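FOR IMMEDIATE RELEASE

Tuesday, March 17, 2020

Kitico Brings Its Loose Leaf Teas to Your Mailbox, Starting With Bastari Black

Hi everyone, Nantana Srithong here, owner of Kitico, the little tea shop on Halvorsen Street with the green door and the bell that sticks. I usually leave announcements to the chalkboard out front, but this one is too big for the chalkboard, so you're getting a proper press release (my first, be kind!).

We are opening an online store. It goes live this week, and you can finally get our tea sent to your house, your office, your sister in another state, wherever you like. People have been asking me for this since the first December we were open, when a customer wanted six bags shipped to her mother and I ended up standing in line at the post office with a roll of tape in my coat pocket.

We're starting with 60 teas, the whole wall behind the counter plus a few that I normally keep in the back. The one I'm most excited about is Bastari Black, our new house blend. It's a strong, malty black tea with a bit of dried plum on the nose, and I've been fiddling with it all winter. I made over 200 test pots before I was happy. My dentist has opinions about this. It brews up good and dark, it takes milk without going gray and sad, and you can forget about it for a few minutes without ruining your morning. 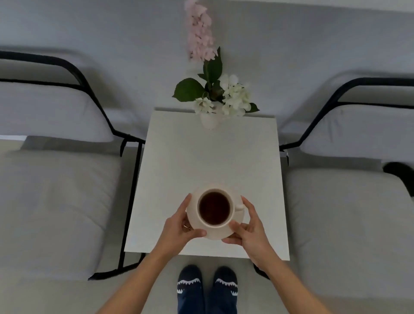
Deb wanted to know whether it would keep her up at night, and told me she'd given up on black tea after lunch years ago. Fair question! Bastari Black has plenty of caffeine in it, so for evenings I'd send her toward the roasted barley or our decaf breakfast blend, and both of those are in the online store from day one.

Every bag comes with a brewing card, and I wrote the cards the way I talk, so they're short. For Bastari Black it's one heaped teaspoon per cup, water right off the boil, four minutes. Go to five if you take milk. If you like it lighter, use less leaf and keep the time the same, because cutting the time gives you something thin and a little sour. Warm the cup first if you can be bothered. I can be bothered on weekends.
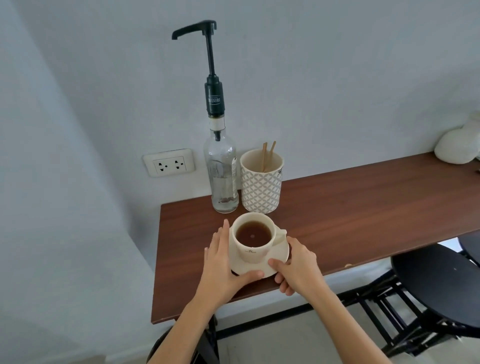 A full cup of dark amber tea, served with a saucer.

Now for the practical stuff. Our first run of Bastari Black is 1000 bags, all packed in the back room of the shop. Flullon, the box people, are making our mailers, and they're plain cardboard with paper tape, so the whole thing can go in your recycling. Orders placed before noon go out the same day, except Sundays, when I am asleep. Samples are available for every tea on the list and each one makes two good cups, or three if you're the kind of person who re-steeps (I am, and the second steep of the oolongs is the better one anyway).

We'll also have a tea club. You pick black, green, herbal or surprise me, and a new bag shows up every month with a note about where it's from and what I like to eat with it. You can skip a month or stop altogether by clicking one button. I've been trapped in a coffee subscription before and I wouldn't do that to you. 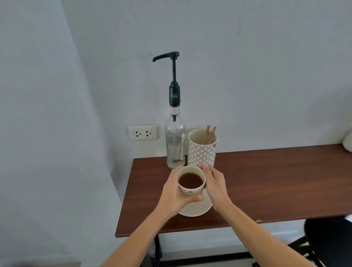 Please tell me the ginger one is going online too, wrote Marcus, who'd like it by the pound. Yes, Marcus, the ginger is going online, and yes, we'll do it in the big bags.

Shop prices and online prices are the same, and your punch card still counts. Just type the number from the back of it at checkout. If you've lost yours, email me and we'll figure it out.

Writers and bloggers who'd like to try Bastari Black can ask for a sample set, and I'm happy to chat about blending for as long as you can stand it.

Media contact: Nantana Srithong, Kitico, Halvorsen Street. Ask for me at the counter or use the contact form on our website.

###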